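Tarance T2 tabletop handling cell
Demonstration unit, Hovex showroom

The T2 is a single-arm cell for picking and sorting mixed small goods. It consists of one arm, a two-finger gripper with wrist module, a controller and the Pasano task software. The cell runs from a normal wall socket and needs no compressed air.

Working radius: 819 mm
Cycle log: last 300 picks kept on the controller
Start-up time: 60 seconds
Gripper: electric, two fingers, replaceable tips

Open day, 3 Jul 2021

The T2 can be seen at work during the open day. Dela Kwofie runs the table-clearing task, in which the arm handles kitchen items such as bowls, a mug and a squeeze bottle. Item positions are changed between runs. Visitors may place items themselves once the arm has stopped and the operator has given the word. Svitlana Didenko takes questions on fitting, guarding and spare parts.

Visitors who want their own goods tried should send them to Hovex in advance. Items must weigh less than 400 g and be free of sharp edges. Glass is not accepted. Results are sent by email with the cycle log attached.

The Mahama mounting frame is ordered separately and is not part of the demonstration.

Lead time and prices on request. Please state the table height and the side on which the arm is to be mounted. 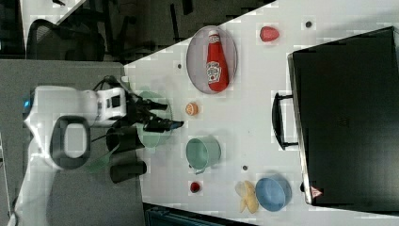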